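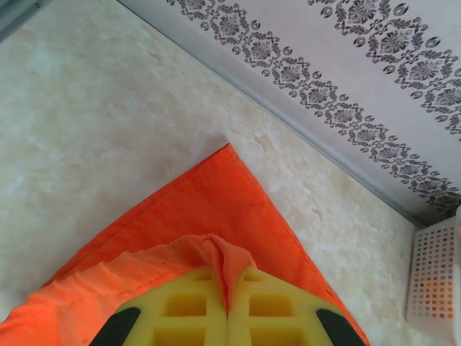
The two oranges on my counter, the stitched one underneath and the paler one on top.

From: Mircea Pîrvu
To: Worville home sewing list
Date: May 2026
Subject: Re: [worville-sew] Hemming cloth napkins, and which orange?

Hello Wubit and all,

Thank you for your patience, I wanted to write a proper answer and my English is slow in the evening.

Wubit Wako wrote:
> I have to make 18 napkins for my sister's lunch in July and she wants
> orange. I can get a strong orange and a pale, softer one.
> Would you mix them or choose one? And how wide do you make the hem?
> Last time my corners were so thick that the needle stopped.
> Also, do you wash the fabric before you cut? Emil says it is a waste
> of water.

About the color first. I put both on the kitchen counter, which is a light marble pattern, because on my dark table every orange looks brown. The bright one is almost red when the pale one lies on it. The pale one is more like salmon, and it is thinner. I like them together, but I would not sew them together as two sides of one napkin. The thin one makes wrinkles as soon as you pick it up, and the other one will pull it. If you mix, make nine of each and put them on the table in turns.

For the hem, I fold 1 cm and then 1 cm again, and I stitch close to the inner fold. The line stays parallel to the edge if you look at the presser foot and not at the needle. This took me a long time to learn.

For the corners, please try this before you give up. Open the folds, cut off the tip of the corner, fold the cut edge in, and only after this fold the two sides again. Then you have much less fabric under the needle. Start the seam 2 cm away from the corner and turn with the needle down. Hnat Sirko explained it here in a message last year with a drawing, but I could not find it in the archive. Hnat, do you still have it?

About washing, I am sorry Emil, but I do not agree. I bought 148 cm of cotton at Costache, and after the first wash I had less than 140. If the napkins were already cut, they would not be square anymore. Wash the two oranges separately the first time.

One question from my side. Does somebody know if the shop in Sullis still sells thread in small spools? I need only a little of the salmon color.

Greetings from Clullero,
Mircea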